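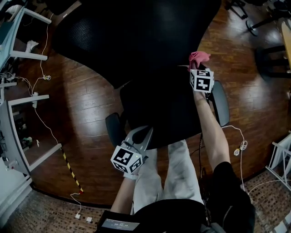 机に合わせて椅子を高くしたら足が床から浮いてしまい、夕方になると太ももの裏がしびれる、というお便りを読者の方からいただきました。同じような質問は前にも届いていますので、椅子の選び方と使い方について、よくある質問を一つのページにまとめました。

カテゴリー:住まいと仕事場/椅子/よくある質問

座面の高さはどのように決めますか。

靴をはいて仕事をする方は靴をはいたまま、家で靴下の方は靴下のままで合わせてください。深く座り、足の裏が全部床につく高さから始めます。ひざの裏と座面の間に指が入るくらいのすき間があれば、だいたい合っています。この順番で決めると、机のほうが高すぎると感じる方が多いです。そのときは椅子を上げて、足台を置いてください。冒頭のお便りの方にも、足台をおすすめしました。

足台は買わなければいけませんか。

厚い雑誌をひもでしばったものでも使えます。ただ、すべりやすいので、下にゴムのシートを敷くと安心です。私は二年ほどそのようにしていました。今は Tako の木の足台を使っています。少し重いですが、足で押しても逃げません。

自分の椅子の高さを数字で知りたいです。どこからどこまで測りますか。

床から座面の前のほうの、いちばん高いところまで測ります。人が座っていない状態の数字ですから、座るとこれより低くなります。私の椅子は一番下まで下げて454ミリで、靴下で使うには高いです。カタログの数字は測り方がメーカーによって違うことがありますので、できればお店で座ってみてください。

ひじ掛けはあるほうがいいですか。

キーボードを長く打つ方には、あるほうが肩が楽だと思います。ただし、机の下に入らないひじ掛けは困ります。椅子が机から遠くなり、背中が丸くなってしまいます。買う前に、机の天板の下側の高さと、ひじ掛けの一番低い高さを両方測ってください。引き出しのある机では、引き出しの下から測ることを忘れないでください。

中古の椅子を買うとき、何を見ますか。

座って一番上まで上げ、そのまま少し待ちます。ゆっくり下がってくる椅子は、ガスの部品が弱くなっています。次に背もたれを倒して、戻すときの音を聞きます。Brustside の中古売り場では、店の方に言えば椅子をさかさまにして見せてもらえました。座面の裏のラベルに製造の年が書いてあることがあります。 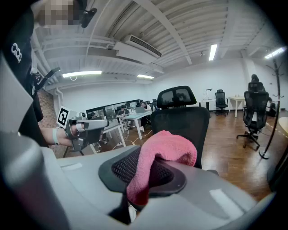 キャスターだけを交換することはできますか。

差し込み式のキャスターなら、多くの場合は自分で交換できます。椅子を横に倒し、まっすぐに引き抜きます。固いときは、片側に少しずつ力をかけてください。新しいものは軸の太さと長さを確かめてから買います。床がフローリングなら、やわらかい素材の車輪を選んでください。私が Wekier で買ったものは一個640円近くしましたが、夜に動かしても音が小さくなり、満足しています。

床に跡がつくのが心配です。

チェアマットを敷く方法があります。透明なものは見た目がきれいですが、下に砂やほこりが入ると、かえって床を傷つけることがあります。ときどきめくって掃除をしてください。床暖房のある部屋では、マットが使える温度を先に確認してください。

ねじはどのくらいの間隔で締め直しますか。

六か月に一度で十分だと思います。新しい椅子は、組み立ててから最初の一か月に一度見てください。ひじ掛けのねじがゆるみやすいです。強く締めすぎると受けの部分がこわれることがありますので、止まったところから少しだけ力を加えるくらいにします。付属の六角レンチは、なくさないように座面の裏にテープで貼っておくと便利です。

座るたびにキーキーと音がします。油をさしてもいいですか。

先にねじを締めてください。それで止まる音が多いです。油は最後の方法です。服や床につくと取れにくいですし、プラスチックに合わない種類もあります。取扱説明書に書いてある種類を使い、分からなければメーカーに聞いてください。

古い椅子はどのように捨てますか。

多くの町では粗大ごみになりますが、大きさや材料で決まりが違います。お住まいの役所のページで「椅子」と「回転椅子」の両方を調べてください。料金が別になっている場合があります。まだ使えるものなら、買う店で引き取りを頼めるか聞いてみるのもよいです。Arruda は配達のときに古い椅子を引き取りますが、注文のときに申し込みが必要です。当日に玄関でお願いしても、引き取ってもらえません。

最終更新:5月

関連する記事
机の高さが変えられないときの工夫
足台の作り方(雑誌と板を使う)
Tako の足台を二年使った感想
画面の位置と首の痛み
引っ越しで椅子を分解するときの注意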